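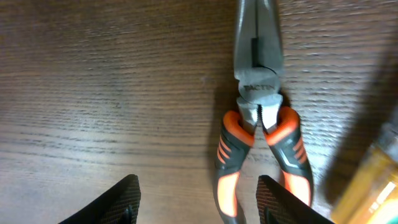

Setting out hand tools for a gripper arm

Lay pliers flat on the table with the jaws closed. Keep other tools well to one side so the fingers can open fully.

Approach with the fingers wide and the wrist square to the table. Close on the handles, below the joint.

Keep travel speed under 300 mm per second when a person is at the bench. Stop the arm before you reach in to move a tool.

Brush out the grip texture on both fingers every Monday. Replace the pads after 78 hours of use, or sooner if a tool slips 3 times in one shift.

Bench rules kept by Svenja Kälin, Prenari workshop.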